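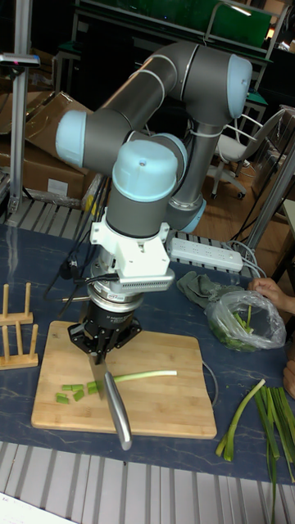 4. Entering an athlete's classification and checking it before race day

Before you type a single result into Flondero, every para swimmer at your meet needs a classification on record, and this section takes you through that part from start to finish. Pour yourself something warm and give it a quiet half hour. Once heats are running you won't want to be hunting for a class code while a coach stands at your elbow.

You will need the entry list from each club, the athletes' classification letters (paper or scanned, either is fine), and a Flondero login with Meet Secretary rights. If you can open the Athletes tab but the Edit button is gray, your login is the ordinary kind, and whoever set up your club's account will have to change it under People, Rights.

4.1 Adding a classification

1. Open the meet from your start page and click Athletes. The list opens in order of last name.

2. Find the swimmer and click the name once. A double click opens the results history instead, which is lovely to browse but will not help you just now. Press Back if you land there.

3. Click Classification, then Add. Three boxes appear, one each for freestyle, backstroke and butterfly events (S), breaststroke (SB) and individual medley (SM). Fill in all the ones the letter gives you. They are often different numbers for the same person, so please copy them one at a time and don't assume.

4. Choose the status from the drop-down: New, Review or Confirmed. If you pick Review, a box for the review date opens underneath. Type the date just as it is printed in the letter.

5. Attach the letter. Scans should be smaller than 500 KB. Larger ones will seem to load and then quietly vanish when you save, and we are working on a proper warning message for that.

6. Click Save. A green bar shows across the top of the page. Wait for it before moving to the next swimmer.

Note: Leave a box empty if the swimmer has no class for that stroke. Do not enter a zero. Flondero reads zero as a class, and the swimmer will turn up alone in a heat that doesn't exist.

Caution: Changing a class after the heats are seeded will pull the swimmer out of every event already drawn. You will be asked "Reseed now?" and, if you click Yes, the whole session is drawn again, including the lanes you moved by hand. Click Later, finish all your changes, and reseed once at the end.

4.2 Bringing in a list from another program

Clubs that keep their entries in Barua can send you an export file, and this saves a great deal of typing. Go to Athletes, Import, choose Barua (comma separated) and pick the file. The first screen shows you the columns as Flondero understands them. Do look at it properly, even if you have done this many times! Older Barua files put SB before S, and the two will swap places without any complaint from the program.

At the Jillness Open in December we brought in 194 swimmers this way. Gilang Halim, who was meet secretary that weekend, found 2 of them with their columns reversed, both from the same club file. Each took a minute to put right in the edit screen. Had they slipped through, they would have been swimming in the wrong heats on Saturday morning.

If the import stops partway, nothing is saved, so you can mend the file and start over without making doubles.

4.3 Printing the check sheet

1. Click Reports, then Classification Check.

2. Tick "Group by club" and "Show review dates."

3. Print one copy for each club and one for the referee's table.

4. Hand them out at the team leaders' meeting and ask for them back, signed, before warm-up ends. Mark each returned sheet in the Signed column so that you can see at a glance who is still outstanding.

Note: Ursina Hofstetter asked us to mention that the sheet prints best in landscape. In portrait the SM column slips onto a second page, and team leaders tend to sign the first page and lose the other.

4.4 If a class is questioned

Flondero does not decide protests and keeps no opinion about them. What it can do is hold a swimmer's results aside while the officials talk. Open the swimmer, click Classification, and tick "Under protest." Times are still recorded and printed with the letter P beside them, and medals are not assigned in that event until you clear the tick. Type the outcome in the Remarks box, with the name of the official who gave it to you.

The scoreboard link for Kusano displays is covered in section 5. The P does not show on the board, only on paper.

Section last revised January 2, 2026, by Jasper Hendriks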